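Trarkura Workshop, Cell Notebook
Entry 7/12/18
Manipulation cell, parallel gripper: finger inspection, realignment and return to service

Purpose of entry: to record the condition of the gripper fingers after the cosmetics handling block, the adjustments made, and the settings at which the cell was handed back. The cell was running the brush sorting task on the timber bench top, viewed from the wrist camera.
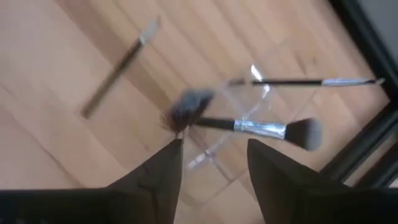
Wrist camera views, brush task, timber surface.

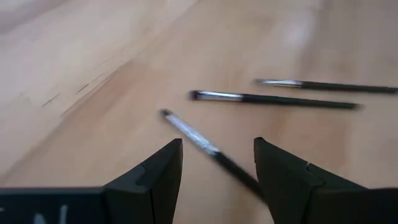 1. Reason for the work

The operators' log for the Hinby program recorded a gradual rise in dropped items over the block. The drops were confined to slim handles. Larger handles were being held to the required standard, and no change had been made to the task script or to the arm speed in the period concerned. The fault was therefore treated as mechanical until shown otherwise.

2. Condition as found

The cell was isolated at the wall and the air supply bled before the guard was opened. Both fingers were removed and laid out on the clean mat with their fasteners in order.

The left finger showed polishing on the inner face over the last few millimetres below the tip. The right finger was in better order, with light marking only. Neither finger was cracked. The mounting screw nearest the palm on the right side was below torque and had left a bright witness ring on the seat. When the fingers were refitted dry and closed on a feeler, contact was made at the tips first and a gap remained lower down. A thin handle in that condition is held on a very short length and is free to pivot.

The slide itself was clean. A small quantity of fibre and pale powder had collected behind the left carrier and was removed with a soft brush and the vacuum nozzle. Compressed air is not to be used in this area, as it drives debris past the wiper.

3. Work carried out

The left finger was replaced from stock (Hirvonen pattern, second drawer). The right finger was retained. Both seats were wiped with isopropyl alcohol and allowed to dry. All mounting screws were renewed as a set and fitted with medium-strength threadlocker, tightened in two stages with the fingers closed on the setting block. The old screws have been discarded and should not be recovered from the bin for other jobs.

Contact was rechecked with the feeler and was even along the face. The slide was greased sparingly and exercised for 200 cycles with no load, after which the screws were checked again. No movement was found.

The wrist camera bracket was disturbed while gaining access to the right carrier. It was returned to its scribed line and the hand-eye calibration was repeated in full. The first calibration was rejected because the target had been clamped on a bowed sheet. A flat target was borrowed from the Follport bench and the second attempt was accepted. The warped sheet has been marked and should be replaced before the next service.

4. Observations on the camera

Fast wrist moves continue to produce smeared images of thin objects. Exposure was left unchanged for this entry so that the effect of the new finger could be judged by itself. A shorter exposure will need additional light over the bench, and glare from the bench finish and from bright metal parts must be considered before any lamp is fixed in position. A diffuser has been requested. The colour balance was within limits.

5. Acceptance

The slim handle trial was run in 3 sets of 200 grasps. Drops were recorded in the first set only, 8 in total, and were traced to the closing force, which had reverted to the default value when the controller was restarted. The stored value was reloaded and saved to the start-up profile. The two remaining sets were completed without a drop.

It is noted that the controller gives no warning when the default force is in use. Until this is corrected, the operator is to read the force value from the pendant after every restart and initial the sheet on the guard door.

6. Outstanding

Replacement calibration sheet to be ordered, rigid backing preferred.
Diffuser and lamp bracket to be assessed once delivered.
One spare left finger to be reordered. None remains in the drawer. The right-hand spare is still in its sealed bag.
Cable sleeve at the wrist is beginning to fray on the inner bend. It is serviceable at present and has been wrapped. Inspect weekly.
The maintenance schedule lists the next full strip of the gripper for April. Given the wear found on the left finger, an intermediate check of both contact faces should be added ahead of that, using the feeler and the setting block kept with this notebook.

Cell returned to the Hinby program with guard closed and interlock tested. Removed finger bagged, labelled and placed in the wear samples tray.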